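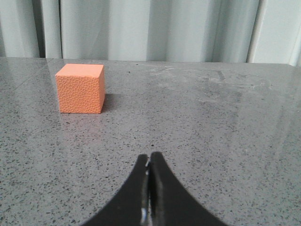
Chapter 2
Keeping the Register: Baptisms, Marriages, Burials

Where we are

Chapter 1 dealt with who may lead a service. Now the paper. Every congregation that baptizes, marries or buries people ends up with records, good ones or bad ones, and sooner or later you'll be the person holding the book. Maybe in your first week. This chapter gets you through that week.

Read the whole opening before you touch the exercises. Bring a pen. Black ink, permanent. Pencil is for drafts.

What you should be able to do by the end
Tell a civil record from a church record.
Fill in a baptism entry with no blanks.
Correct a mistake without hiding it.
Issue a certificate from the register, and log that you did.
Say no to a request for information, politely.

Words to know
Register: the bound book (or its approved electronic equivalent) where the entry is made. The source.
Certificate: a paper drawn from the register. A copy of facts, with a signature.
Officiant: the person who led the rite.
Sponsor: someone who stands with the person being baptized. Called godparent in many churches. Your tradition may use neither word.
Marginal note: a short addition beside an old entry, dated and initialed.

2.1 A letter comes in

Trarncombe, a mid-size congregation, two services a week, one part-time secretary. In August a letter arrives from a woman named Theano Vasilakis. She was baptized there as a baby. Now she's getting married in another state and the church there wants proof. She knows the year, not the day. She spells her last name three ways in the letter, beacuse her grandparents did.

The new pastor, Babak Mahmoudi, goes looking. The register for those years has 762 entries. Fine, that's an afternoon. But the index stops partway through. Whoever kept the book quit indexing and went on entering. So he reads. Finds a "Theano V." Parents' first names only. Officiant: initials. Place: blank.

Is it her? Probably. Can he sign a certificate that says so? Stop here and write down your answer before going on.

Most students say yes. The first name is rare, the year fits, she's waiting. But a signature says the register shows this, and the register shows an initial. What Mahmoudi did: wrote back, asked for the parents' full names and for anyone living who was present. An aunt answered with a signed statement. He kept the statement with the book, added a marginal note (date, initials, what it was based on), and then issued the certificate. Slower. Correct.

Notice how small the original fault was. One surname, not written out. Took four seconds to skip.

2.2 Two kinds of record

Marriage is where people get mixed up. The license comes from the civil authority. The couple gets it, you complete your part, it goes back where it came from, by the deadline printed on it or set by local law. Look up the deadline where you serve. Don't go by what a friend in another county does.

The church register is separate. The congregation's own memory of the rite. Entering a wedding in the book does nothing for the license. Returning the license does nothing for the book. Do both, same day if you can.

Baptism usually has no civil side at all. A baptism certificate is not a birth certificate, although families do send them to government offices and are sometimes suprised. Burials vary. The permits are generally handled by the funeral home, but the register entry is still yours.

2.3 The entry itself

For a baptism, write:
Full name of the person, as the family spells it. Ask. Have them write it.
Date and place of birth.
Date and place of baptism. Building and town, even if it's your own building.
Full names of parents or guardians.
Full names of sponsors, if any.
Officiant's full name, printed, then signature.
Entry number.

No blanks. If a fact isn't known, write "not known." If it doesn't apply, a line through the space. A blank could mean forgot, refused, unknown or none, and a reader fifty years on can't tell which.

Do the entry the day of the rite. Not from memory on Thursday's pile, not when the photos come. The day of.

2.4 Mistakes

You'll make them. One thin line through the error so it can still be read. Correct wording above or beside. Date, initials. No correction fluid, no scraping, no tearing out the page. If the entire entry is wrong, line it through, write "entered in error," and start again at the next number. Never reuse a number.

2.5 Lending, copying, scanning

The book doesn't leave the building except by decision of the governing body, in writing. Ranjbar, the second congregation we'll follow in this book, lent a burial register to a family historian and got it back after 15 months with a page missing. The family historian was a nice man. Everyone agreed on that.

Scan it. Then keep the book anyway. Ranjbar now has 2,113 entries scanned, and one copy of the files stored off site at its sister church in Zarkeck. The missing page isn't among them, obviously.

Privacy: living people's entries are not open for browsing. A person may ask for their own. For anyone else, check your body's rules and local law, and when unsure, wait and ask.

Before you go on

1. Find out who holds the registers where you worship. Ask to see a page if that's allowed. Any blanks?
2. Draft a reply to Theano Vasilakis's first letter. Under 100 words. Kind, but promise nothing.
3. A couple asks you to put an earlier date on thier register entry. Write what you'd say.

Section 2.6 takes up the marriage register in full, starting with witnesses.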